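Cómo hacer un mantel redondo sin volverte loca con el compás

18 de septiembre de 2019

Llevo desde marzo prometiendo esta entrada y por fin me siento a escribirla. Me la habéis pedido varias desde que enseñé el mantel verde, y la verdad es que tiene menos misterio del que parece: un círculo, una tira de bies y una tarde (bueno, una tarde larga si eres de las que paran a merendar, como yo).

Yo coso con la máquina de mi abuela, que es de 1954, solo hace puntada recta y pesa como un muerto. Lo digo para que nadie me venga con que no tiene remalladora. Con puntada recta va que chuta.

Lo que necesitas

Tela de 280 de ancho, para no tener que hacer uniones
Bies de algodón de 3 cm, ya doblado o hecho por ti
Hilo del color del bies
Cinta métrica
Un cordel que no dé de sí y un lápiz o jaboncillo
Alfileres, muchos
Tijeras que corten de verdad
Plancha

La tela la cogí en Plemudar, en el cajón de restos de rollo, una mezcla de algodón y lino con bastante cuerpo. El hilo es Haltasier, que me gusta porque no suelta pelusa. Si tienes otro por casa, usa el otro, mujer, que esto es un mantel.

Antes de nada, lava la tela

Ya sé que da una pereza tremenda. Pero el algodón encoge, y si encoge después de coserlo, el bies tira por un lado, la tela por otro y te queda un mantel con volantes. Lo lavas a la misma temperatura a la que lo vas a lavar luego, lo tiendes estirado y lo planchas cuando todavía esté un poquito húmedo. Yo uso Brillumeo porque no me come los colores oscuros.

Las medidas

Mi mesa mide 153 cm de lado a lado. Mídela pasando por el centro, y mídela dos veces en direcciones distintas, que las mesas antiguas a veces son más ovaladas de lo que una cree. La mía lo era, por un pelo, y me quedé con la medida grande.

Luego decides la caída. Para diario me gusta que cuelgue 32 cm, así no se te enreda en las rodillas ni se lo lleva el perro puesto. Para una ocasión elegante se deja hasta el suelo, pero entonces mira bien el ancho de la tela antes de comprar.

La cuenta es el diámetro de la mesa más dos veces la caída. En mi caso, 153 más 32 más 32, o sea 217 cm. Como rematamos con bies no hay que sumar dobladillo. Yo compré 2,30 m de tela para tener margen después del lavado.

Para cortar, lo que te hace falta es el radio: la mitad, 108,5 cm. Apúntatelo en un papel y déjalo a la vista. La primera vez corté con el diámetro en la cabeza y me salió un disgusto que acabó convertido en servilletas. 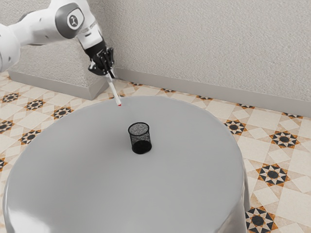 Brazo blanco con la pinza negra apuntando hacia abajo.

Doblar en cuatro

Dobla la tela por la mitad, derecho con derecho, y luego otra vez por la mitad en el otro sentido. Tienes que quedarte con un cuadrado de cuatro capas que tiene una esquina cerrada, sin bordes sueltos. Esa esquina es el centro de tu mantel y es lo más importante de toda la entrada. Si te equivocas de esquina, cuando abras la tela te saldrán cuatro trozos en vez de uno.

Extiéndelo en el suelo y alisa desde la esquina cerrada hacia fuera con la palma de la mano. Pon alfileres por toda la superficie, cada palmo o así, que las cuatro capas se mueven en cuanto las miras.

Marcar la curva

Ata el lápiz a una punta del cordel. Mide 108,5 cm desde el lápiz y haz un nudo en el otro lado. Sujeta el nudo en la esquina cerrada con el dedo (o con una chincheta, si debajo tienes un corcho y no el parquet de tu casera) y ve dibujando el arco de un borde doblado al otro, con el cordel tenso y el lápiz bien vertical.

Si no te fías del cordel, hay otra manera, que es la que me enseñó Ginette Boyer en los comentarios de la entrada de los cojines: sujetas el cero de la cinta métrica en la esquina y vas haciendo puntitos a 108,5, moviendo la cinta poco a poco como la aguja de un reloj. Después unes los puntos a mano alzada. ¡Mil gracias, Ginette! Desde entonces lo hago siempre así, se tarda un poco más pero la curva sale limpísima.

Cortar

Con calma. Tijera grande, cortes largos, sin cerrar del todo la punta para que no queden picos. Si las cuatro capas te pesan demasiado, corta primero las dos de arriba y usa ese borde como guía para las otras dos. Antes de quitar los alfileres repasa la curva y recorta lo que sobresalga.

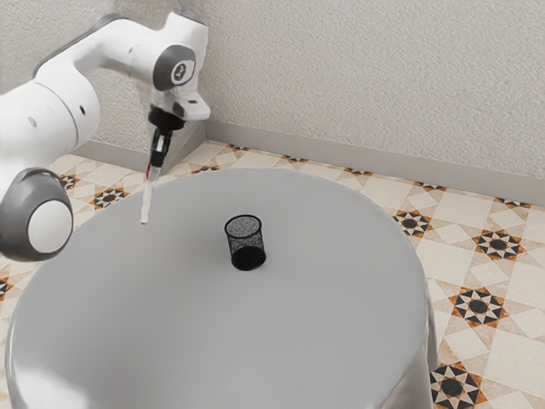
Guarda las esquinas que sobran, por cierto, que de ahí salen posavasos, una funda para el pan o, si la tela es lisa, hasta las tiras para hacerte tú el bies. Las tiras se cortan siempre en diagonal, a 45 grados del orillo. En recto no ceden y no hay manera de que sigan la curva.

Cuánto bies hace falta

El contorno es el diámetro por 3,1416. Con 217 me salen 682 cm redondeando, y le sumo 2 para montar un extremo sobre otro: 684 cm. En la mercería te lo venden por metros, así que pide siete y santas pascuas.

Coser el bies

Abre el bies y prende uno de sus cantos al borde del mantel, derecho con derecho, empezando con la punta doblada hacia dentro. Aquí viene el truco: no lo estires. Ni un poquito. Si lo estiras, frunce. Déjalo caer solo y ve acomodándolo con los dedos.

Cose por la línea del doblez con puntada de 2,5, despacito y girando la tela a medida que avanza la máquina. Yo me pongo una silla a la izquierda para apoyar el peso, que si cuelga todo el mantel te tira de la aguja. Cuando llegues al principio, monta el final sobre la punta doblada y remata adelante y atrás.

Después vuelves el bies hacia el revés, tapas el borde, planchas y prendes otra vez. Para la segunda costura tienes dos opciones: a máquina por el derecho, pegadita al canto, o a mano con puntada escondida viendo una serie. La segunda queda preciosa. La primera queda terminada el mismo día, jaja.

El planchado final

Plancha primero el borde, por el revés y con vapor, apoyando y levantando sin arrastrar. El bies recién cosido siempre hace alguna ondita y con el vapor se asienta. Luego el centro, para borrar las marcas de los dobleces.

Algunas dudas que me habéis mandado

¿Se puede hacer con tela estrecha? Sí, pero pon un paño entero en el centro y añade medio a cada lado. Una costura justo por la mitad de la mesa queda fea y además los vasos cojean.

¿Y con hule? Con hule ni bies ni nada, cortas y listo. Eso sí, no lo prendas con alfileres por el medio, usa pinzas de tender en el borde.

¿Y si la mesa tiene extensible? Entonces ya es un óvalo y la cosa cambia un poco. Mi madre tiene una Liu del año 2000 con un tablero que sale del centro y le estoy preparando el suyo, así que cuando lo acabe os subo las medidas.

Si os animáis, mandadme fotos, que me hace muchísima ilusión ver de qué telas los hacéis.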